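Forums > Handling and Grippers > Faults and Near Misses > Gripper closed on its own mid-fold

Print this thread | E-mail this thread

Gripper closed on its own mid-fold

wotus_wrangler wrote:
Okay, need some brains on this one. We do garment folding with a two-jaw hand-held tool, same jaws as the ones on the arm, and on Tuesday the thing shut by itself. No trigger. I was lining up on a jacket sleeve, jaws wide open, finger off the switch, and they snapped together and got a good pinch of the shell. Tore the stitching on one panel when I pulled back (my fault, I panicked). Controller log says "position lost, code 55" and then nothing at all until I power cycled.

It's done it twice since. Both times late in the session, both times with puffy stuff. Firmware is the March one. Anybody seen a 55 on these?

fedetti_fan wrote:
Code 55 on ours was the encoder cable. The connector sits right where the tool flexes and it works itself loose. Push it home, put a dab of hot glue on it, done.

wotus_wrangler wrote:
Checked that first! It's seated fine and I swapped in the spare cable too. The third snap was on the new cable.

Ebony Hoani wrote:
Before you go chasing cables, can you show us how you're set up? What you're folding, how wide you've got the jaws, all that. I had one that misbehaved only on slippery fabric and I was looking in the wrong place for two weeks.

wotus_wrangler wrote:
Sure. Cream puffer, with a tie-dye thing behind it that was next in line.
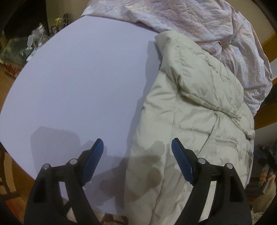 Posted by wotus_wrangler | Tuesday, 4:40 pm | Post 278

Jaws are open about as far as I ever run them. The pads are the ribbed blue ones and I haven't messed with the pivots at all. I do come in low over the quilted stuff, so maybe I'm brushing something? The snap doesn't feel like contact though, it feels like it was told to close.

Ebony Hoani wrote:
Thanks, that helps. You're working really wide there. Ours lost position if we sat near full open for long stretches – the motor keeps pushing at the stop, gets warm, and the controller gives up and re-homes. And on the Muster controllers homing means CLOSE. Would explain why you only see it late in the session. Try backing your open limit off by 9 percent and see if it goes away.

fedetti_fan wrote:
I don't buy it. Heat would throw an overtemp code, that's what the code is for. I still say wiring. A spare cable that's been in a drawer for a year isn't proof of anything.

Ebony Hoani wrote:
It throws overtemp if the sensor is on the motor. On the older boards it's on the driver, so the motor can cook away and the board has no idea. Ask me how many I've replaced.

brannigan_bay wrote:
Can I be the boring one? I don't care much which of you is right. A tool that re-homes by closing, with no warning, while people have their hands in the fabric, shouldn't be in use. We had somebody get a fingertip nipped on a Brannigan tool doing exactly this. No break, big bruise, lots of paperwork. Pull it until you know.

fedetti_fan wrote:
Oh come on, it's a little hand tool. The closing force is nothing. I've let it close on my thumb plenty of times.

brannigan_bay wrote:
It just tore a seam in a jacket.

Hazel Begay (moderator) wrote:
Siding with brannigan on this. wotus_wrangler, please stop using it on live work for now. If you want to test, clamp the tool to the bench, keep your hands out and let it sit wide open with the log running. And there's a setting for home direction, second page of the config. Set it to open and check it with the power cycled, mine didn't save the first time.

wotus_wrangler wrote:
Fair enough, it's unplugged. I didn't even know home direction was a setting, wow. Will clamp it up tomorrow at full open, then again with Ebony's 9 percent, and post both logs. fedetti_fan, I'll order a brand new cable as well so we can put that one to bed.

fedetti_fan wrote:
Get the one with the latch.

Last updated: Tuesday, 9:12 pm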